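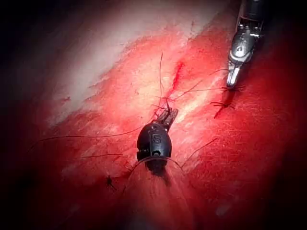

Tying off in a small space

A surgical knot is a simple object. Two strands cross, one passes under the other, and the throw is pulled down until it lies flat. Most trainees can do it on a bench within an hour. Tying the same knot deep in tissue, with a grasper on one side and a needle driver on the other, takes a good deal longer to learn.

The Studham skills program gives the subject two full sessions. Margit Halvorsen, who teaches both, starts with tail length. A short tail slips back through the loop before the second throw is made. A long one wanders across the field and gets picked up by mistake.

Dark suture is preferred for teaching. It stays legible against red tissue and against the paler, fibrous bands, where a light strand would be hard to follow.

Tension is the second topic. Without reliable feel at the fingertips, the operator judges it by eye: the strand straightens, the tissue edge begins to blanch, and the pull stops there. Fibrous tissue tolerates more load than the softer tissue beside it, so a stitch that spans the two is tightened to suit the weaker side.

Halvorsen's group logged 1,324 practice knots up to May. Of these, 623 were retied, most often for a first throw that had loosened while the second was being formed. The usual remedy is a double first throw, laid flat and held low.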